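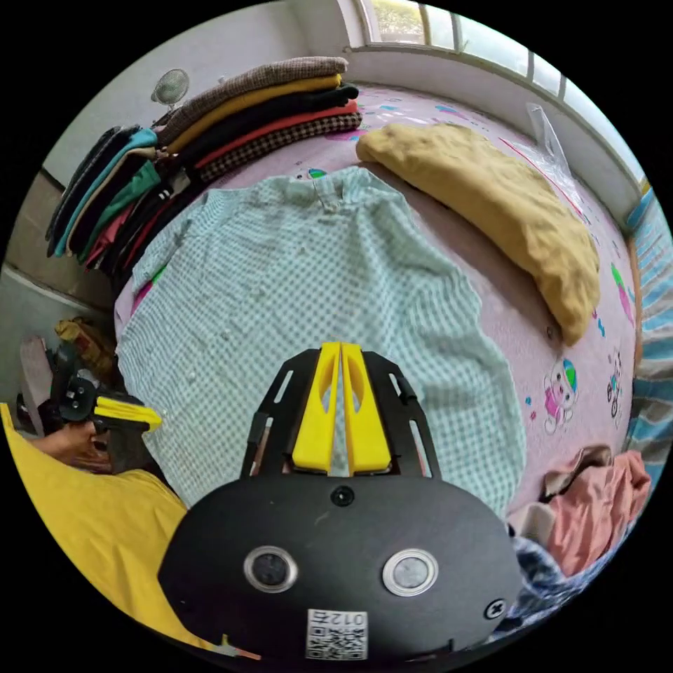

Checked shirt on a bed with a pink sheet.

Call for participants: the Plivholm Clothes Diary

Kanaan is looking for households in Plivholm and Drerton who are willing to write down what happens to their clothes during four weeks of winter. The diary begins in January. Applications are open until Thu 28 December.

Please read the whole page before you apply. It is a bit long, but most of the questions we received in the autumn are answered in it.

What the study is about

We are a small research office with an interest in ordinary things at home. Our last work was on kitchens and what people keep at the back of the cupboard. This time we would like to learn how long a piece of clothing stays in use, and what decides it. Everybody has a sweater which is worn every second day, and another one which hangs for years and has only been to a wedding. Between these two there is a large group of clothes about which very little is written. They are washed, dried, folded, lent to a sister, taken back, worn for painting the garage, and one day they are in a bag for the thrift store.

Studies on clothing often ask people to remember. For example, they ask how many times you washed your jeans last month. Most of us do not know the answer, so we give a number that sounds respectable. A diary is slower, but it gives a better picture of the real life in a home, with the days when the dryer was full and the children went to school in yesterday's socks.

Our main questions are the following.

Which clothes are washed after one day and which can wait, and who in the household decides it?

Where do clothes stay when they are not clean enough for the closet and not dirty enough for the wash? (In many homes this is a chair.)

When something gets a small hole or loses a button, what is done with it, and how many weeks pass before that?

How do clothes travel between people, from an older child to a younger one, between roommates, or between homes?

Who can take part

Any household in Plivholm or Drerton can apply, including people who live alone. You may rent or own, and you may live in a house, an apartment, a basement suite or a student residence. You do not need your own washing machine. We would be especially glad to hear from people who use a laundromat or a shared laundry room, as they were almost absent from the applications so far.

One adult in the household is the diary keeper. The other members must know about the diary and agree with it. Children may help to fill it in, and in the trial round some of them were stricter than their parents.

The diary can be written in any language you are comfortable with. English is not my first language either, and I know it is tiring to describe a stain in a foreign language after a day of work. We will arrange the translation.

Unfortunately we cannot accept households which plan to be away for more than 2 nights in a row during the diary period. We also cannot accept people who work for a clothing store or a laundry company, even part time.

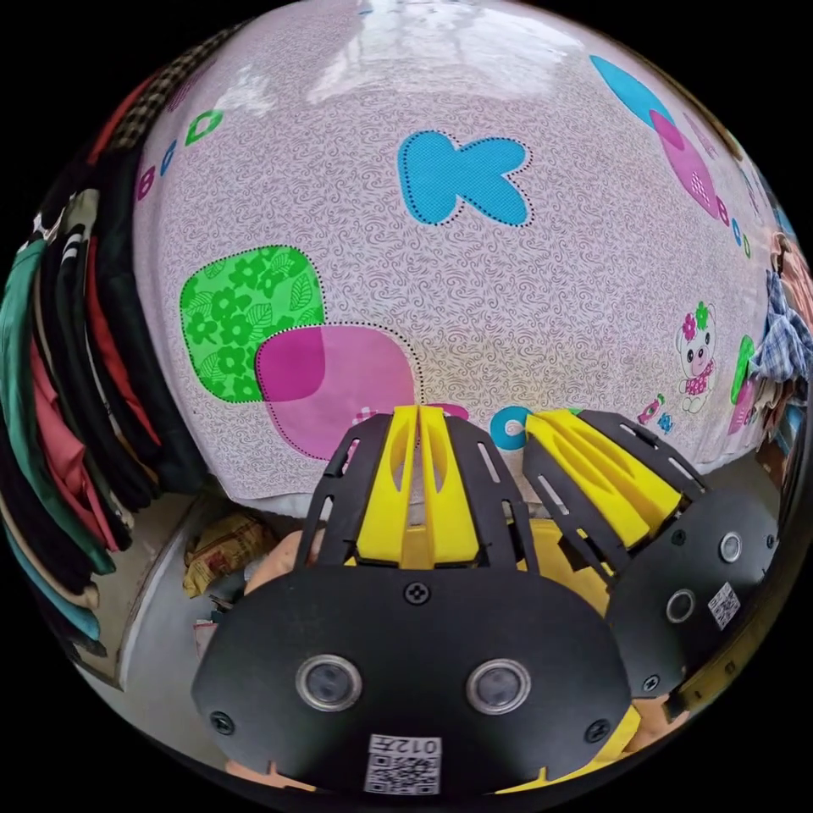 The work itself is light, but it is regular. On the first day you choose 9 pieces of clothing from your household. They should not all belong to the same person, unless you live alone. Please choose things that are really used in January. A swimsuit is fine if somebody goes to the pool, but summer dresses will give us an empty page. It is good to have one item that is old and one that is quite new, and one that you do not like very much.

Each item gets its own page in the booklet. You write there what it is, the colour, where it came from if you remember, and what the care label says. If the label is cut out or cannot be read any more, write this also.

After that you make a short note every evening. It takes a few minutes. You write for each item whether it was worn, washed, moved, mended, lent or left alone. There are boxes to tick, and a free line below them. The free line is the part we read with the most interest. "Still on the radiator" is a useful note. "I thought about ironing it" is a useful note too.

If you forget an evening, please leave it blank and continue with the next. Do not fill it in later from memory. A blank day will not reduce your payment, provided that there are not very many of them.

At the end of each week we will telephone you for a short talk. We ask how it went and whether the boxes in the booklet make sense for your home. You can choose the evening and the hour. If you prefer to write instead of speaking, we can do it by email.

After the last week there is one longer conversation, at your home or at our office in Drerton, as you wish. For this conversation we ask you to have the clothes near you. We will talk about them one after another, and you may look in your booklet as much as you want.

What you do not need to do

You do not need to change any habits. Please wash as you normally wash. Some people in the trial round started to iron pillowcases because they felt observed, and they stopped again in the second week with some relief. We have no opinion on ironing.

You do not need to tidy up for our visit. You do not need to buy anything, and we will not give you any detergent or product to test. The study is not connected with a manufacturer.

You also do not need to weigh the laundry or read the electricity meter. Other studies do this very well and we have left it to them.

Payment

Each household that completes the diary and the last conversation receives 200 dollars. It is paid by bank transfer or by cheque. If you must stop earlier, for whatever reason, you are paid for the full weeks you have completed, and we will not ask you to explain.

Bus tickets to our office are paid separately. If you use a laundromat, the cost of washing stays with you, as it would without the study. We discussed this for a long time, and decided that paying for it would change how often people go.

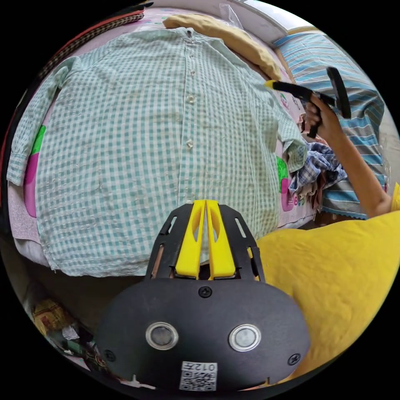

How we treat your information

The booklet carries a number and no name. The list which connects the numbers with the names is kept in a locked cabinet and is destroyed when the last payment has gone out. Telephone talks are not recorded; the person who calls you makes notes by hand. The longer conversation is recorded only if you agree, and you can ask for the recorder to be switched off at any moment.

When we write about the results, we change the details that could show who you are. Somebody's grandmother's coat may become somebody's aunt's jacket. If there is something in your diary which you do not want to see in print in any form, mark the line with a cross in the margin and it will stay out.

You may ask for your booklet back after the study. We will make a copy of the pages for our own work and mail the original to you.

The trial round

In the autumn we tried the booklet with a few households in Drerton. It helped us to correct several mistakes. There was no box for clothes that are worn at night, and we had forgotten about things which are washed by hand in the sink. One diary keeper told us that the evening note was impossible with a baby, so now you can also make the note in the morning, as long as you keep to the same time of day. The pages were too thin for a fountain pen. They are thicker now.

People from the trial round cannot take part again, but they are welcome to tell their neighbours about it.

Language help and access

Our office is on the ground floor and there is no step at the entrance. The washroom is wide enough for a wheelchair. The booklet is available in large print, and there is a version for the computer which works with a screen reader. If you cannot write for a long time, you may leave your evening note as a voice message, and we will type it.

Our colleagues at Nima, the neighbourhood language service in Plivholm, will help with applications in other languages. You can go to their front desk during opening hours, without appointment, and ask for the form for the clothes diary.

How to apply

Send us a short letter or email, or fill in the form at the Nima desk. Please tell us:

- who lives in your household (ages are enough, no names)
- whether you live in Plivholm or in Drerton
- where you do your laundry
- how you dry it in winter
- in which language you would like to write
- a telephone number or email address where we can reach you

Add a few sentences about one piece of clothing in your home. It can be any piece. We do not judge the style or the spelling, we only like to see how people talk about their clothes when they are not given boxes to tick.

We cannot take every household that applies. We will choose so that there are different sizes of home and different ways of washing, and if there are too many similar ones we will draw lots. Everyone receives an answer, also when it is a no. With your permission we will keep your address for the second diary period, which is planned for the warm season, when things dry outside and the notes will probably look quite different.

If you are accepted, the booklet comes by mail together with a pencil and a consent form. The consent form has 4 pages. Please sign the last one and send it back to us in the envelope before you write the first note.

Questions can be sent to the Kanaan office in Drerton, by email or by telephone. In the mornings somebody is always at the desk. In the afternoons we are often out on visits, so please leave a message and say when we may call you back.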